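Cuaderno de taller, 2025-05-04
Ensayo de adhesivo para reencolado de lomos, serie 2

Continúa la serie empezada en abril. Objetivo: decidir si el adhesivo Nalladex sustituye a la mezcla de PVA y metilcelulosa que venimos usando en los lomos de los cuadernos de campo del fondo Mudgate. La serie 1 se descartó por completo: el papel de las probetas estaba cortado a contrafibra y la rotura se producía siempre en el pliegue, con lo que no medíamos la cola.

Material. Papel verjurado de 90 g/m², fibra paralela al lomo, comprobada por humectación de una tira de cada pliego. Cuadernillos de 6 hojas plegadas, cosidos sobre cinta con hilo de lino sin encerar. Tela de refuerzo del rollo abierto en abril. Nalladex sin diluir y diluido al 5 % en agua desionizada. Testigo: la mezcla habitual, preparada el día anterior y colada dos veces porque la primera dejó grumos.

Preparación. Lomos igualados y prensados antes de encolar. Una mano con brocha plana, espera hasta perder el brillo, segunda mano y colocación de la tela. Secado bajo peso entre secantes, con cambio de secante a los 90 minutos. En las probetas diluidas el secante salió manchado en el primer cambio y limpio en el segundo. En las otras no hubo mancha.

Observaciones durante la aplicación:

El Nalladex sin diluir tira de la brocha. Hay que trabajar del centro hacia cabeza y pie sin volver atrás, de lo contrario levanta fibra. Una probeta quedó con una calva junto a la cabeza por repasar tarde; se conserva marcada, fuera del cálculo.

El diluido penetra más de lo conveniente. En dos cuadernillos pasó por los agujeros de costura y pegó el pliegue interior. Se separó con plegadera de hueso, pero queda un cerco rígido que se nota al pasar el dedo. Esto por sí solo lo descarta para papel sin encolar.

El testigo se comportó como siempre: tiempo abierto largo, limpieza fácil, algo de encogimiento en la tela.

Ensayo de apertura. Apertura completa a 180 grados y cierre, a mano, con el bloque apoyado en la mesa. Criterio de fallo: separación visible de la tela o grieta en la película con lupa. El testigo llega al final de la serie sin grieta. El Nalladex sin diluir tampoco agrieta, pero el lomo conserva una curvatura residual que no desaparece al prensar de nuevo. Habrá que medirla con galga; hoy solo la he comparado contra regla y no sirve como dato.

Ensayo de reversibilidad. Cataplasma de metilcelulosa sobre la tela, cubierta con película de poliéster. El testigo se reblandece y la tela se levanta con espátula sin arrastre de fibra. El Nalladex se hincha, pasa a una consistencia gomosa y sale a tiras. Quedan restos entre cuadernillos que solo se retiran en seco, con goma, y con pérdida superficial del papel. La ficha técnica lo describe como «reversible en agua», sin indicar tiempo ni temperatura. Repetir con agua templada antes de darlo por cerrado.

pH del extracto: lecturas inestables. El electrodo necesita calibración y las soluciones tampón están caducadas. No anoto valores. Pedidas las nuevas al proveedor de Brornberg junto con los secantes.

Valoración provisional. Para el fondo Mudgate seguimos con la mezcla. El Nalladex puede tener uso en encuadernación nueva, cajas o carpetas, donde no se prevé desmontar nada, y en ese terreno la rapidez de secado es una ventaja clara. No lo usaría en ninguna pieza con costura original.

Nota aparte sobre la prensa Ivanov: el husillo izquierdo baja menos que el derecho y deja una cuña perceptible en bloques gruesos. Compensado hoy con un cartón bajo el plato, solución que no debe quedar como permanente. Las probetas de esta serie son delgadas y la diferencia de presión no debería afectar, pero he alternado posición entre lotes por si acaso. Revisar rosca y engrase antes de meter nada del fondo.

Pendiente:
- Envejecimiento acelerado de las probetas restantes, hasta 6 semanas si la cámara queda libre.
- Cortar pliegos para la serie 3, misma fibra, mismo gramaje.
- Probar una sola mano de Nalladex sin diluir sobre papel japonés interpuesto, que en teoría limita la penetración y facilita el levantado.
- Calibrar electrodo y repetir pH en los tres adhesivos.
- Etiquetar los botes abiertos con fecha. Hay dos de metilcelulosa sin identificar y no se pueden usar para testigo.

Las probetas de la serie 2 quedan en la carpeta gris, separadas por adhesivo, con la descartada al final.
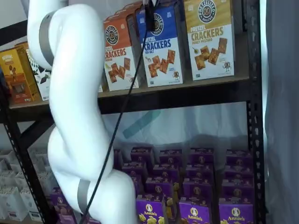
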